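So I've had three weeks with the trial of Mondine, the robot simulator from Ekley, and I'm a bit hooked! You pick a room, drop in an arm and let it practise. I went for the one with hexagon tiles up the walls and a dark navy floor (very posh bathroom). 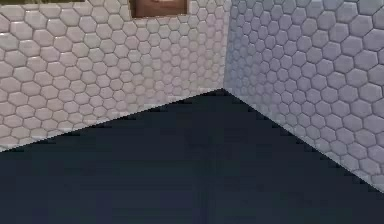
Render: my own, made in Mondine

The tiles go a bit soft towards the corner, which I don't mind. Loading is slow on my old laptop though – 38 seconds a go. The Kincaid room pack is extra and I'm still dithering over it.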